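Prodine Parallel Gripper Model: Two Months in Simulation

Reviewed by Gleice Prado

Prodine sells its two-finger gripper as hardware, and the simulation model comes as a separate download. I reviewed the model only. I have never had the metal version on my bench, so if you want to know how it holds up to dust and dropped tools, look elsewhere.

I do pick-and-place testing for a small group that plans kitchen and bench tasks before anyone pays for an arm. Up to now we used the Starkeder gripper model for nearly everything. It's free, it loads fast, and its fingers slide through thin objects if you close them too quickly. I started with the Prodine model in June to see if the paid license was worth it.

Setup

The package has the gripper, a mount plate, a wrist camera and a settings file. The install took me 10 minutes. Getting the mount plate lined up took the rest of the afternoon, because the manual gives the offset in one frame and the settings file expects another. Support answered the same day and sent the right values. The manual still has the old ones as I write.

My test counter is one I've kept for a long time. It has a marble top and a mix of household things: a loaf of bread, a potato, rusty pliers, a small white cup and a potted plant at the back. The arm is a Franka. I like this layout for grippers because the objects have little in common, and the plant makes the planner work for its path.
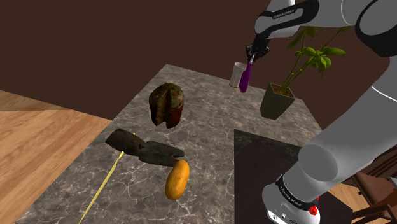
Grip and contact

The purple piece was the hardest thing I gave it. It is long, slender and rounded, so a flat finger touches very little of it. It also hangs at an angle when the grip is off center, and the angle shows up in the log as a steady torque on the wrist.

I ran 100 picks with the Starkeder and 100 with the Prodine, using the same start poses and the same closing speed. The Starkeder dropped or passed through the piece often enough that I stopped trusting the other results. The Prodine dropped it 2 times. Both drops came on a fast turn near the end of the move, and a real gripper might well have dropped it there too.

Contact is solved in small patches across the finger face. You can set how many. More patches give a calmer grip and a slower run. I left it at the default for the soft shapes and raised it for the pliers, which have narrow edges and tend to twist.

The closing force setting is in newtons, as it should be. The Starkeder uses a number with no unit, and I have wasted a lot of time on that number.

Speed

The model is heavier. A batch of 2,000 picks that finished over lunch with the Starkeder now has to run overnight. If you train on large batches, this will matter more to you than anything else in this review. There is a simplified version in the package with fewer contact patches and no moving linkage. It gets most of the speed back and still held the potato and the bread fine, but I would not use it for anything thin.

The wrist camera

The camera is the part I expected to skip and ended up using the most. It looks past the fingers toward the counter, and the gripper takes up the whole lower half of the picture. That is a lot of black plastic. You lose a good part of the view, and you will want a second camera for finding objects. For checking a grip it works well. You can see where each finger meets the piece and how much of it sits between them, and the holes and screw on the linkage are modeled clearly enough to use as fixed points when you check alignment. 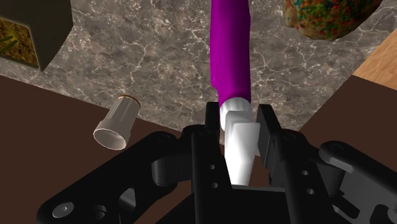

Wrist camera view, white end piece between the fingers, purple tube running up from the collar.

Small objects near the fingers stay readable. The ridges on the off-white cap are faint but they are there. Shadows are soft, and I would have liked a way to make them harder from the camera menu. Right now you do it in the main lighting file and reload.

Other complaints

The license is tied to one machine. Moving it means writing to Prodine and waiting.

The finger pads can't be swapped without editing the mesh by hand. Fonseca makes a set of pad models that fit with a little scaling, and I used those for a few runs with the cup. They worked, but Prodine should include its own.

Log files are large and there is no switch to thin them out.

Compared with the others

I also tried the Plesine gripper for a few days. Its contact is close to the Prodine's and it runs faster, but it has no camera and the finger travel is too short for the loaf. For small parts on a flat table I would take the Plesine. For mixed objects I am staying with the Prodine, and the Starkeder is still on my machine for quick path checks where the grip doesn't matter.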